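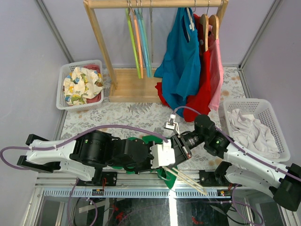
Figure 1. Wooden garment rack with five empty hangers to the left of centre.

Clothing Reuse Among Students in Shared Housing
Project report by Geetha Thevar and Charalambos Margaritis
Supervisor: Usha Amin

1. Introduction

Many students move house every year, and with each move some clothes are left behind or thrown in the garbage. In this project we wanted to learn what students do with clothing they no longer wear, and which conditions make them choose to give it to another person. We studied three residences near our campus: Humier, Hiltach and Acharya. They are different in size and in rent, but all of them have a shared laundry room in the basement.

2. Method

We prepared a questionnaire with 17 questions and sent it to the residents in August, before the autumn moving period. It was sent to 649 students and we received 469 complete answers. Incomplete answers were removed. Deepika Kandasamy helped us to test the first version with her classmates, and after this test we changed the word "textile" to "clothing", as several people had understood the first word as curtains and bed sheets only.

We also made short interviews at the Zotholm exchange evening, where residents bring clothes and take others home without payment. The interviews were made in the hallway between 6 p.m. and 8 p.m. It was quite noisy and two recordings could not be used.

3. Results

The most common answer was that unused clothes stay in the closet. Students told us they keep them "for later", mostly winter coats and formal clothes from a graduation. About 200 respondents had given at least one piece to a friend or roommate during the last year. Selling online was less popular than we expected – the price of postage was named very often.

In Hiltach, the donation bin is beside the mailboxes and residents knew where it was. In Acharya the bin is behind the bicycle storage, and many respondents did not know that it exists.

4. Discussion

Our answers come from people who agreed to fill in a questionnaire on clothing, so they are possibly more interested in the subject than other students. We did not weigh any clothes, and therefore we cannot say how much waste was avoided. For a next study we would recommend to visit the residences again in spring, when the exchange students leave.

We thank Mohandas Namboodiri for his help with the tables in the appendix.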